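About Fandard

November, by the Fandard office

We're a small furniture repair and refinishing school on Planine Street, and we're so glad you found us!

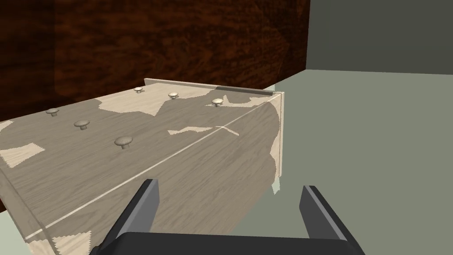 Fandard started with two benches, two borrowed sanders and a sign-up sheet taped to the door of the old Peltix shoe store (we still get people asking for boots). The idea was simple enough: folks around town had dressers and chairs they loved and no clue how to fix them, and we wanted a warm place where they could learn, at their own pace, with coffee on.

These days we have 82 regular students, and 3406 pieces have gone back home with their owners, from step stools to one very stubborn piano bench that took most of a winter. Evening classes start at 6:30 and cover gluing, patching veneer, stripping old paint and picking a finish you can live with. If you've never held a chisel, come anyway, most of us hadn't either!

Parking is behind the Lui bakery, and the side door sticks a little, so give it a good push.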